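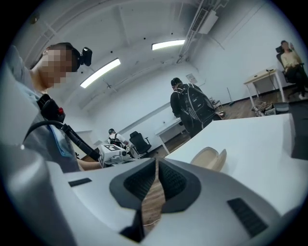

Figure 3. A participant leaning forward, with one forearm extended. Wooden floor is visible at the bottom.

4.2 Floor type and reported noise between apartments

The second part of the questionnaire asked the residents about the floor in the room where they spend most of the day. We sent it to 739 households in the Mandau and Bolger districts, where most of the apartment houses were built in the same period and have a similar plan. In both districts many owners removed the old carpet and put wood in its place (a wooden floor is seen in Figure 3), so we expected that complaints about step noise would be more frequent there than in the carpeted homes.

The answers support this expectation only in part. Residents who live below a wooden floor reported step noise more often in the evening, but in the morning the two groups gave almost the same answers. We think that the traffic on the main street covers the weaker sounds between seven and nine o'clock, and for this reason the residents do not notice them. In Bolger, where the houses stand farther from the street, the difference between the groups was also present in the morning.

A second result concerns the soft layer under the boards. The owners who had used the Stemano underlay received fewer complaints from the neighbors below, according to the neighbors' own answers. This result must be read with caution. The underlay was sold mainly to owners who renovated the whole apartment, and these owners often changed the doors and the ceiling at the same time. Our questionnaire did not ask about doors, so we cannot separate the two effects.

It should be noted that the answers were collected in February, when windows are closed for most of the day. In the earlier Diltelance survey, which had more than 500 answers and was made in summer, voices from the yard were named as the main source of disturbance, and steps came only in second place. A comparison of the two surveys by season is given in Section 4.3.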